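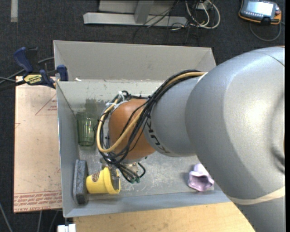

Gray bin with the yellow cup and the dark gray block, beside the wooden work surface.

Govcombe Sorting Room: Minutes of the March Meeting

The meeting opened at 2 p.m. The minutes of the last meeting were agreed without changes.

1. Gray bins
Members discussed what should go in the gray bins. At present cups and blocks share a bin. It was felt that cups lying on their sides take up too much space, but sorting them out before every session would take longer than it saves. Agreed to leave the bins mixed until the summer and look at it again then.

2. Cups
The order of 500 cups from Nomero has been confirmed. Delivery is to the side door. Six cartons will be kept in the room and the rest will go to the Oshima store. Cups with chipped rims are to be taken out and put on the lower shelf.

3. Floor and work surface
The dark carpet needs cleaning along the wall. Plandberg has quoted for two visits. The quote was accepted. The wooden surface is to be wiped down at the end of each day and no drinks left on it.

4. Labels
Deferred. The label sheets have not arrived.

5. Any other business
A request for a second set of shelves was noted. Measurements to be brought to the next meeting.

Actions: confirm Plandberg visits; chase label sheets; clear lower shelf before the delivery.

The meeting closed at 2:50 p.m.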